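Minttu Aaltonen
October

Okay, I've been promising a few of you the breakfast table thread for weeks, so I'm finally sitting down with coffee to write it. It's about setting up a small breakfast corner when you don't have a real kitchen. Long one, sorry, you know how I am.

1/ We've been in the Gruvville place since spring, and the kitchen is basically a sink and a shelf. So breakfast moved to a table in the other room. I was grumpy about it for a month and now I wouldn't move it back if you paid me!

2/ First thing I learned is that a table needs an edge to it, some kind of "behind." Ours felt like it was floating. Hertta Manninen (some of you know her from the sewing group) told me to hang dark fabric behind it and I dragged my feet, because black? At breakfast? But she was right. Everything you set down in front of it looks cheerful, even plain toast.

3/ Clips over nails, by the way, if you rent like we do. Mine are just small ones. The fabric sags a little if you get lazy with the spacing, and I did get lazy, so learn from me.

4/ Big cut-out letters are the cheapest decoration there is. Cardstock, a pencil, one evening with a movie on. Leave a white border around each letter or the darker colors disappear against black cloth. I'd do the borders wider next time, but I say that about everything I cut out.

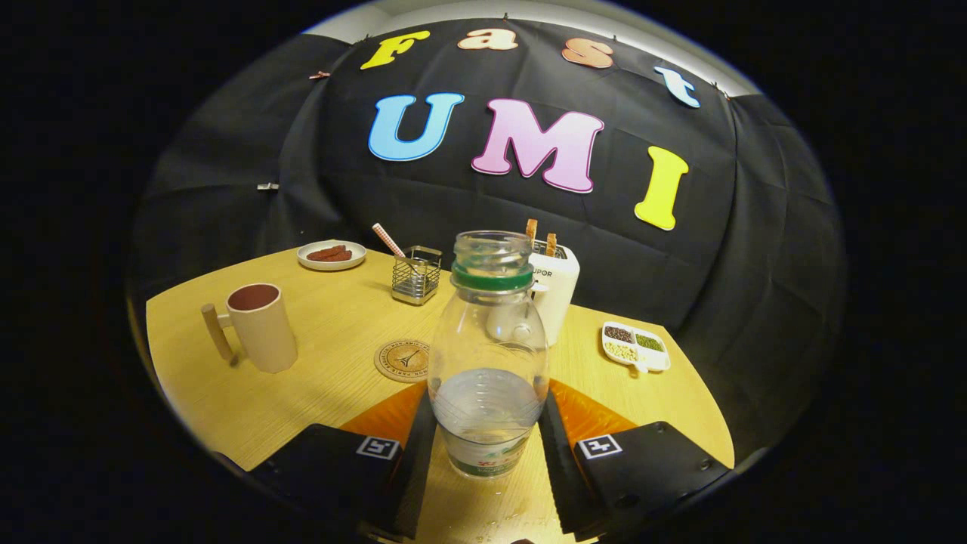

5/ The toaster lives on the table full time. I used to put it away every morning and take it out again the next, and I can't tell you why. Mine sits toward the back, out of elbow range, and I pull it clear of the fabric before I switch it on. Please do the same with yours, wherever you keep it.

6/ Sausages: low heat, a little water in the pan to begin with, lid on, then lid off to brown them. 15 minutes start to finish on my burner. Heikki Oksanen says I'm too patient and that he does his in half the time. I have eaten Heikki's sausages, so I'll keep my 15 minutes, thank you.

7/ A divided tray is my favorite thing I've bought this year. Beans in one part, mung beans in another, some kind of grain in the third. I pick what goes in to soak for dinner while the bread is toasting, and having it all right there is the only reason I remember. Before the tray I'd think of beans at five in the afternoon, when it was much too late.

8/ Pramila Yadav taught me what to do with mung beans, after I admitted I only knew them as sprouts. Rinse, simmer till soft, then fry cumin and a bit of ginger in oil and pour it over the top. She'd want me to add that you salt at the end. I've made it for supper so many times that Ville has started asking politely what else there is.

9/ Coasters! I was never a coaster person until I put a hot mug straight down on a wood table and got a ring I still look at every day. Cork is great. It grips, it's quiet, and you can pick up old souvenir ones at flea markets for next to nothing.

10/ Wire utensil holders over solid ones, every time. Crumbs fall through, they dry out after a rinse, and you can see what's in there. The solid one I had before grew something at the bottom that I'd prefer not to discuss.

11/ Someone asked in my messages how big a table you need. Smaller than you'd think. Clear it down to what you touch every morning and see how much room is left over. I had a fruit bowl taking up a whole corner for months and we were eating the fruit from the bag anyway.

12/ That's all I've got for now, my coffee's cold. If you've set up a breakfast spot somewhere odd (hallway, landing, end of a desk) please post it under here, I'd love to see them. Mung bean ideas very welcome too, for Ville's sake.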